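Philosophy > Introductory Texts > Sample Chapters

Chapter 4: Taking Someone's Word

Posted by Urho Kallio on August 9, 2021

4.1 Where most of our knowledge comes from

The last chapter dealt with perception and memory. Both seem to be sources of knowledge that a person can use alone. You see that the kettle is on the stove, and later you remember that it was. In this chapter we turn to a source that needs at least two people. Philosophers call it testimony. In ordinary life the word makes us think of courtrooms, but here it covers any case in which one person comes to believe something on the strength of what another person says or writes.

Take a plain case, which we will come back to several times. You get off the train in Utov, a town you have never visited, and ask a woman on the platform how to get to the ferry. She tells you to follow the main road to the river Cai and turn left at the bridge. You thank her and start walking. At this point you believe that the ferry is left of the bridge, and most people would say that, if she was right, you know it. Yet you have not seen the bridge. You know nothing about the woman. You did not check her answer against a map.

Now think about how much else you believe in the same way. Your date of birth is one example. You were there, but you don't remember it and you could not have read a calendar. The name of the street you grew up on, the boiling point of water at sea level, the fact that there was a Roman Empire, the identity of your grandparents: for most readers all of these rest on somebody's word. Even people who have boiled water with a thermometer in it have trusted the maker of the thermometer.

It is hard to draw a line around what is left when testimony is taken away. Some writers have tried, and the results are thin. A person who believed only what she had worked out or seen for herself would know a good deal about the room she was in and very little about anything else. She could not even be sure that the words she used for the things in the room meant what she thought they meant, as she learned those from other people too.

4.2 The main question

So we rely on what we are told. The question for this chapter is whether, and when, we are entitled to. We need to separate this from two other questions that are easily confused with it.

The first is a question for psychology: why do people in fact believe what they are told? The answer might involve childhood, or habit, or the cost of checking. It is an interesting matter, but an answer would leave ours untouched. A habit can be widespread and still be a bad one.

The second is a practical question: how can I tell when somebody is lying? There are books that offer help with this, and their quality varies. We will have a little to say about signs of dishonesty in section 4.5, though only as far as they bear on the main question.

The main question can be put like this. Suppose a speaker tells a hearer that something is so, and the hearer believes it. What has to be true of the hearer, or of the speaker, or of the two of them together, for the hearer's belief to be justified?
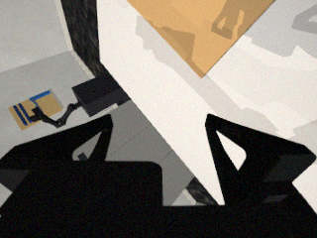

Figure 4.1. Open two-fingered gripper (computer rendering).

Two broad families of answers have been given. They are usually called reductionism and anti-reductionism. The names are ugly but they are standard, and we will use them.

4.3 Reductionism: a first sketch

The reductionist holds that there is nothing special about testimony. A person's saying something is a piece of evidence like any other. Dark clouds are evidence of rain if, in our experience, dark clouds and rain have gone together. In the same way, a person's saying that it will rain is evidence of rain if, in our experience, people who say such things have mostly been right. On this view the justification for believing what we are told reduces to justification of other kinds, namely perception, memory and inference. Hence the name.

Reductionism has an obvious appeal. It explains why we believe some speakers and doubt others. Suppose a salesman at the door tells you that Flondik will take any stain out of any carpet. You don't believe him, or not straight away, and the reductionist can say why. Your experience of salesmen and of carpet cleaners does not support what he says. Your neighbour, who has no reason to mislead you and has been right about such things before, says it did nothing for her rug. You believe her. The difference lies in your evidence.

The trouble starts when we ask where that evidence came from. To know that people are mostly right about the things they tell us, we would have to compare a good number of reports with the facts. Most of us have done very little of this. You have probably never checked a report about the distance to the moon, or about the contents of a will, or about the birth of any person you know. Where we do think we have checked, we have often done it by asking someone else or by looking it up, and then we are relying on testimony a second time.

The reductionist can reply in more than one way. A global reductionist accepts the demand and says that, over a lifetime, we gather enough first-hand checks to support a general trust in what people say. A local reductionist says that the demand was too strong. On this second view you don't need evidence that people in general are reliable. You need evidence that this speaker is reliable on this subject on this occasion, and you can often get that by paying attention to how she speaks and what she would gain by misleading you.

Go back to the platform at Utov. The local reductionist will say that you did have some evidence. The woman looked as though she lived there. She answered at once. Directions are an easy subject, and few people lie about them. Whether this is enough to give you knowledge is a matter we will look at in section 4.6.

4.4 Anti-reductionism: a first sketch

The anti-reductionist thinks that the whole project starts in the wrong place. On this view we have a standing right to believe what we are told, and we keep that right unless something counts against it. The comparison is with perception. You don't need to prove that your eyes are working before you are justified in believing that there is a cup on the table. It is enough that the cup looks to be there and that you have no reason for doubt. Testimony, the anti-reductionist says, is the same.

Children are a strong point in favour of this view. A child of two is told the names of animals, the rules of the house and the whereabouts of her father. She believes all of it. She has not studied the track record of her parents, and she could not. If the reductionist is right, it is hard to see how she could know any of these things. Most of us are sure that she does. By the time she is eight she may well have begun to sort good sources from bad, and an eleven-year-old can be as suspicious as any adult, but by then she has a great stock of beliefs that were taken on trust.

The objection is easy to state. A standing right to believe looks like a licence to be gullible. If I may believe anything I am told as long as nothing counts against it, then the less I know, the more I am allowed to believe. The salesman with his bottle of Flondik would do very well out of a customer who had never met a salesman.

Anti-reductionists have worked hard on this objection. Some say that the hearer must stay alert to signs of trouble, even if she does not think about them. Others put the weight on the speaker – if the speaker does not know what she is talking about, the hearer gains no knowledge, however innocent her trust may be. We will see that the first of these replies brings the two families rather closer together than either side likes to admit.

Terms to know before reading on: testimony, speaker, hearer, global reductionism, local reductionism, anti-reductionism, standing right.

Exercise 4a. Pick one belief you hold about a place you have never been to. Write down, as far back as you can follow it, how you came to hold it. Mark each step that depends on another person's word. Keep your notes, which will be used again at the end of section 4.6.

The next section begins with the case of a speaker who is honest and mistaken.

More from Raritine Readers in Philosophy

Chapter 3: Seeing and Remembering
Chapter 5: When Experts Disagree
A Short Guide to Writing Your First Philosophy Essay
Notes for Instructors: September Intake
Glossary of Terms, A to M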